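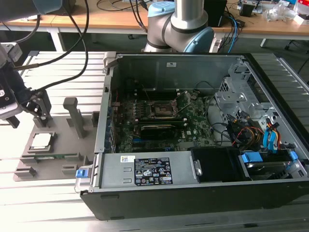
Customers at the Masmont service counter often remark that the memory modules were the last thing they thought to check, and that they had already reinstalled the operating system twice before opening the case. This section should therefore be read before any software is removed.

Section 4. Reseating and Adding Memory

The steps below apply to Fletent desktop computers in full-size cases. Compact models are covered in Section 6.

Caution: Shut down the computer and unplug the power cord. Wait 30 seconds before opening the case.

1. Lay the case on its side on a firm surface and remove the side panel.

2. Touch a bare metal part of the case. Repeat this each time you return to the work.

3. Press the clips at the ends of the memory slot outward and lift the module straight up. Hold it by the edges only.

4. Line up the notch in the module with the key in the slot. Press evenly on both ends until the clips close.

Note: Modules of 16 GB must be installed in matched pairs. Mixed pairs may start normally and fail later under load - the warranty does not cover this. 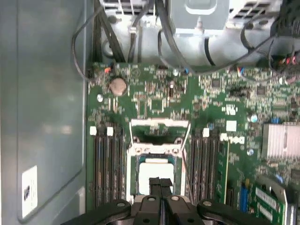 5. Replace the side panel, reconnect the power cord and start the computer. The first start after a memory change may take some 40 seconds, during which the display stays blank.

6. Open the setup screen and confirm that the full amount of memory is listed. If it is not, repeat steps 1 to 4 with one module at a time.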